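Wire basket (storage)

A wire basket is an open container made from metal wire, used in homes, sheds and shops to hold small goods. Hanging types fasten to a wall, rail or frame with hooks and leave the surface below free. They are common above potting benches and craft tables, where hand tools, pouches and plants share a small work area.

Most hanging baskets are either a single open bin or a long tray split by dividers. Single bins suit tall items such as stems, rolled paper or artificial flowers. Divided trays are meant for seed packets, plant labels and twine - things that get mixed up in a deep bin.
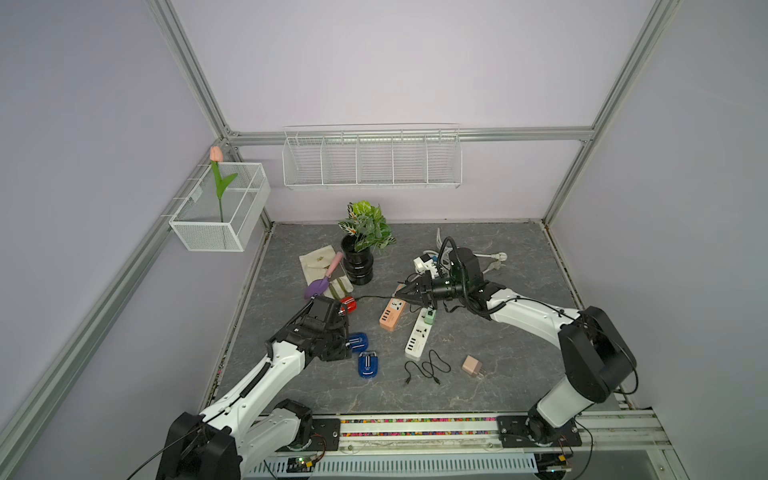

White wire baskets hung at the side and back of a gray tabletop, one holding an artificial tulip, with a potted artificial plant, a drawstring pouch and a garden trowel on the table.

Coated wire is the usual choice for damp rooms, as bare steel rusts where it is welded. The garden supplier Dufour listed a divided model 60 centimeters long, sold with three hooks, and the Irnthorpe pattern that followed it used a closer mesh. Loads are kept light on hook-hung types - a basket filled at one end tends to tip or slide along its rail.

Cleaning is done with a soft brush and soapy water. Dust collects mainly where the wires cross.

See also: Pegboard; Potting bench; Trug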